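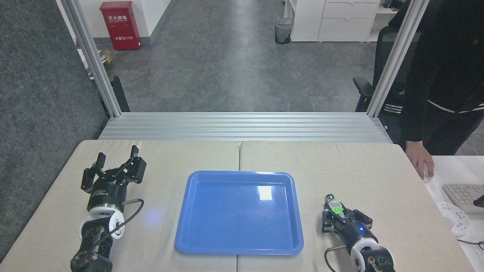 The blue tray on our bench, rim and all. Light beige top, join down the middle.

Stinden Bench Forum > Workshop and Storage > Trays, tubs and bins

Tray on a padded top, keep it or go back to a hard bench?

ftuhumury
23 Jun 2024
Hello all, long-time reader and only an occasional poster, so forgive me if this has been gone over before (I did have a search and got lost in a very enjoyable thread on biscuit tins). I've been sorting switch parts for panel work, mostly push-buttons and the contact blocks that go behind them, and we've moved over to a table with a padded top, made up of two panels that meet in the middle. I put a blue plastic tray right across the join and I work out of that.

I love the padding, I really do. You can put a part down without that horrible clack, and my wrists are much happier by teatime. What I'm less sure of is the tray. It's a shiny one, and with the lights overhead there's a bright patch on the floor of it, up towards the right, just where my eye wants to go. Small screws vanish in there. I can move my head and find them again, but over a whole afternoon that's a lot of head moving!

So do I get a matt tray, line this one, or do away with it and work straight on the padding? I'd be glad of anybody's experience, however long the story.
Faizal Tuhumury

Marrowfat
Welcome back Faizal. Line it. I had the same trouble with a white tray, worse if anything, and I cut a piece of Troltasach matting to fit the bottom and have never looked back. It's the thin grey stuff, slightly grippy, sold for drawers. Trim the corners round with kitchen scissors, and cut it a touch small or it rides up at the edges and you'll be chasing washers underneath it.

I wouldn't work straight on padding. A dropped screw sinks in just enough to hide, and a seam is a trap for anything flat.

old_solder
I'm going to disagree with my friend Marrowfat, as I seem to do every summer. Liners collect rubbish. Bits of stripped wire, swarf, crumbs if you're me. A bare shiny tray can be tipped out and wiped in a moment and you know for certain it's clean. I used a lined one for almost eight years and when I finally lifted the mat out I found a little spring I had accused my own brother of losing.

If it's glare that bothers you then shift the tray or shift the lamp. Costs nothing.

ftuhumury
Thank you both, and I hope you and your brother are on good terms, old_solder. The lights are fixed in the ceiling so I can't shift those, but I did have a go at moving the tray about and the bright patch simply came along with it, more or less, wherever I stopped. I suppose with a light overhead it would.

The other thing I ought to have said is what goes in it.
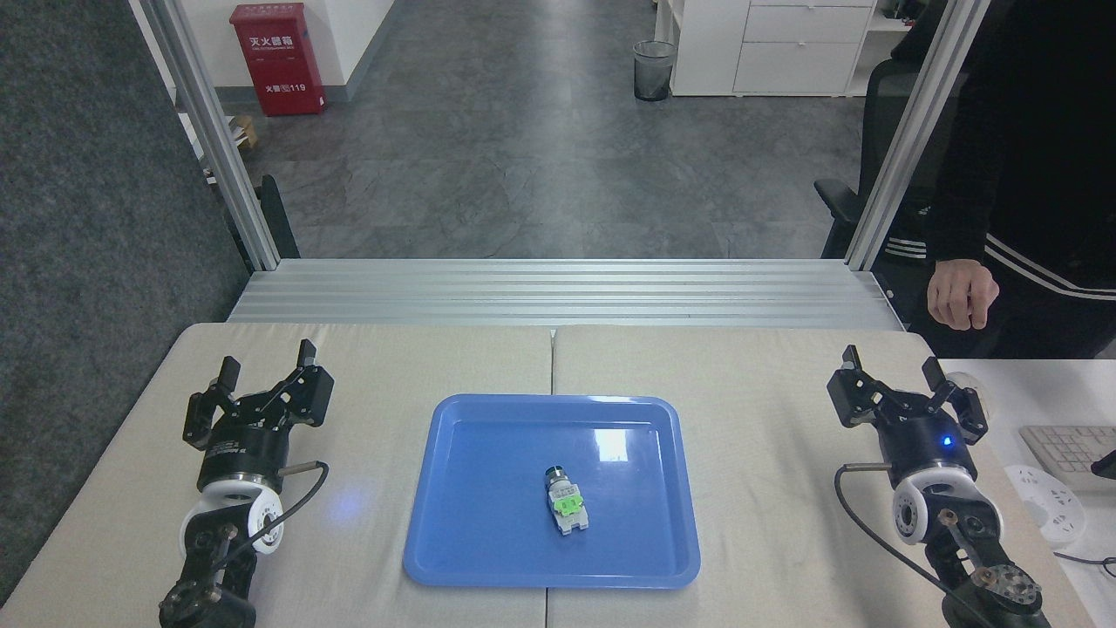
The parts I'm handling are mostly that size, a button with a dark cap, a lime-green block in the middle and then the white and grey end with the terminals. The green is so loud that I never lose the whole assembly, glare or no glare. It's when I take them apart that the trouble starts, and that's where I'm leaning towards Marrowfat's matting, or at least a strip of it.

PippaInTheShed
Oh, I do like a lime-green part, you'd never sweep that up by mistake! My two penn'orth is that you want a second tray. Keep the shiny blue one for whole pieces, as you've got it, and have a small matt one beside it for screws and springs and the fiddly insides. I have a Lagos tub that does for mine, quite shallow, dark inside, and everything silver shows up beautifully. My husband uses its twin for fishing bits and we've only mixed them up once (hooks, and I don't recommend it).

Rounded corners are a blessing too, if yours has them all round. You can slide a screw up the side with a fingertip. With my old square one I was always at the corners with a cocktail stick.

Marrowfat
Pippa's idea is a good one and I'm cross I didn't think of it. I'd still line the big one.

old_solder
Of course you would.

kettle_and_vice
Coming at this from the table end of things. Has anyone else had the tray creep about on padding? I have something similar, a bit softer than I'd like, and if I lean on the near rim the far one lifts and the whole lot slides down towards me. A tray over a join is asking for a wobble, I'd have thought. I keep a thin board underneath mine, cut larger than the tray, and it sits lovely and flat. You lose a bit of the softness in that one spot but your wrists are never there anyway.

ftuhumury
I hadn't noticed any creeping, but I'm not much of a leaner. I'll try a board all the same as there's a nice offcut at home begging for a job.

I've also ordered a matt tray from Vetero, their number 2034 if anybody wants to look it up, in a dark grey. It's a bit smaller, so it can go alongside the blue one and I'll be doing as Pippa says. Marrowfat, I'm getting a length of the matting as well, so please consider yourself half obeyed. They say the tray won't be in until August.

PippaInTheShed
August! You could sew one by then. Use a dark saucer in the meantime, I did for months.

old_solder
A saucer is fine until somebody puts a cup on it. Does the 2034 have a proper rim? The last flat one I bought had hardly any lip and I was picking terminals out of my turn-ups.

ftuhumury
The listing only says "raised edge", which could mean anything. I'll measure it when it comes and put the height up for you.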